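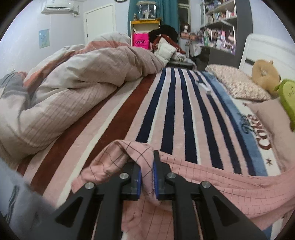 What does the work involve?

Making beds, folding what is on and around them, and putting bedrooms back in order in occupied homes, on a regular round of addresses.

## Bedroom and linen assistants, Wumbridge

Flindamus looks after the bedrooms of people who would like some help with them. Our customers are mostly families with children, along with a number of older people living alone and a few who rent rooms in shared houses. We have four part-time posts open on the Wumbridge round and would like to hear from people who live within easy reach of the town.

### The job

You will work in pairs for the first month and on your own after that. A normal visit lasts two hours. In that time you would expect to:

- clear the bed, shake out and fold or hang the clothes, and set aside anything for the wash
- strip and remake the bed where the customer has asked for it
- fold blankets, throws and spare covers and put them where the customer keeps them
- return soft toys, bags and small items to their places
- leave chargers, remotes and similar things on the bedside or desk, in plain sight

The rooms are lived in. Expect a duvet pushed to one side, a checked cloth on top of a striped blanket, clothes heaped at one end and a plush toy or two against the headboard. Shelves and display cases are not part of the visit. Please don't dust, open or move anything on them, and the same goes for wigs, costumes and models unless the customer's sheet says otherwise.

We do not throw anything away. If you think something is rubbish, leave it on the desk with a note.

Laundry is handled separately by Ekanayake, who collect from the door. You bag it and label it; you don't carry it anywhere.

### Who we are looking for

Previous paid experience is useful but we don't ask for it. Several of our present staff came to us after years of doing the same thing at home. We do need you to:

- fold neatly and at a steady pace, including fitted sheets and double duvet covers
- be able to bend, kneel and lift a mattress corner
- follow a written sheet for each room
- be comfortable around other people's belongings and say nothing about them afterwards

A driving licence is not required. Most addresses are on the Bestitz bus route and we pay fares between visits — keep your tickets.

### Hours and pay

Shifts are in the mornings and early afternoons, with no evening work. You can choose between a short week and a longer one, and change over with a month's notice. Pay is hourly and the rate is the same for all assistants, new or not. We will send it with the application form. There is a payment of £100 after your first three months, and paid holiday from the start.

The Wumbridge round began in May and now comes to roughly 1,000 visits a year, so the hours are regular. Tunics and linen bags are supplied. Face coverings and hand gel are supplied too, and customers are asked to stay in another room while you work.

### How to apply

Write to Shengli Kong at the Flindamus office in Wumbridge, or leave a letter at the front desk. Tell us which mornings you are free, whether you have any allergies to pets or washing powder, and a little about any work you have done, paid or unpaid. One side of paper is plenty.

We will invite people in for a short practical session — one bed, one pile of clothes, half an hour. You will be paid for it whether or not we offer you a post. Two references are needed before you start, and one of them may be from a neighbour or family friend.

Posted 2 August 2020. The posts stay open until they are filled.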